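Chapter 5
Where the Money Goes When You Aren't Looking

Most people can tell you what they earn. Ask them what they spend and they look at the ceiling, name a figure, and then remember the dentist. The figure is nearly always low. It leaves out the dentist, the birthday presents, the parking, and the magazine they have been meaning to cancel for two years.

This chapter is about household budgets, a subject with the romantic appeal of a drain cover. Chapter 4 dealt with income and the many hands that reach into it before you do. Now we follow what is left. By the end of the chapter you should be able to build a monthly budget from your own records, tell a fixed expense from a variable one, and explain why a budget that balances on paper can still leave you short on the last day of the month.

A fixed expense is one that stays the same from month to month: rent, a car payment, an insurance premium. A variable expense moves around. Groceries are variable, and so is the electric bill, especially in January. Then there is a third kind, which this book calls the irregular expense. It comes once or twice a year, you have known the date all along, and it still arrives like a burglar. Car registration is the classic case. Suppose yours is $90 and falls due once a year. Set aside $7.50 a month and it stops being an emergency and becomes merely annoying.
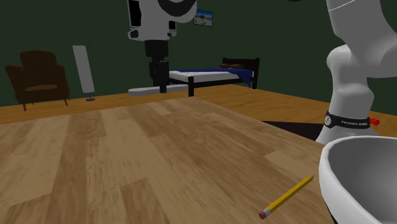

A spending record is the raw material of every budget, and you will keep one for the length of this chapter. Software will do the job, and so will the back of an envelope. There is a lot to be said for a plain yellow pencil with a pink eraser on the end, given how often a first budget has to be corrected. Write down the amount, the date, and what the money bought. "Miscellaneous" is a fine word, but it may not appear more than once a week.

Our running case is the Unel household: two adults, one child, and a cat on a special diet. They bank at Nullov Savings, buy their groceries at Kistis Market, and owe money to Mikuš Furniture for a sofa the cat has since claimed. In Section 5.1 they estimate that they spend $19 a week on coffee and snacks. In Section 5.2 they keep a record, and there is a short silence at the dinner table.

Do not feel superior to the Unels yet. Before reading on, write down your own guess for each of these, per month:

Food eaten at home
Food eaten anywhere else
Transportation
Subscriptions of every kind
Gifts

Fold the paper and put it where you can find it again. You will need it in Section 5.3, where the guesses meet the receipts.

Key terms: fixed expense, variable expense, irregular expense, spending record, shortfall

5.1 The Art of the Bad Estimate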